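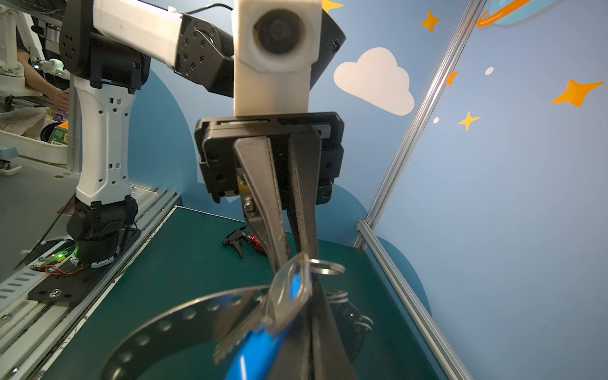
Marloes De Smet
Head of Partnerships, Arboleda

28 Aug 2024

1/ Arboleda has completed its review of the sponsorship program for the Galtmont road cycling series. We are sharing the main points for rights holders and brands now planning next season.

2/ We surveyed 1,037 spectators at the series in April. Of these, 65 percent could name the title sponsor, Pinau, without being shown a list. Recall of the second-tier sponsors was much lower.
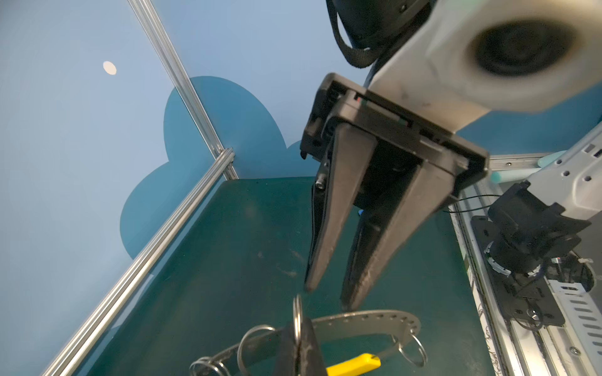
Gripper above a green tabletop.

3/ Second-tier sponsors paid for signs along the route and little else. Our advice is that each of them should hold one clear right of its own, such as the timing clock, the start village or the youth race.

4/ Plosico did this. It gave up part of its signage and paid for 700 places in the youth race. Parents in our survey named Plosico more often than any other second-tier brand.

5/ We also looked at hospitality. The series offered 3,000 guest passes, and many were never claimed. Passes sent out late were the least used. Sponsors should receive theirs at least six weeks before the first stage.

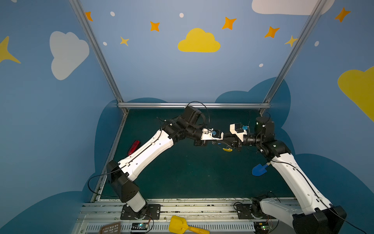
Two robot arms in a blue-walled enclosure.

6/ On contracts, we recommend that every agreement state what will be measured, who will measure it and who pays for the work. Four of the agreements we read had no such clause.

7/ The full review has been sent to all current sponsors of the series. Other brands may request the summary from the Arboleda partnerships office. Questions on survey method should be sent to the same office in writing.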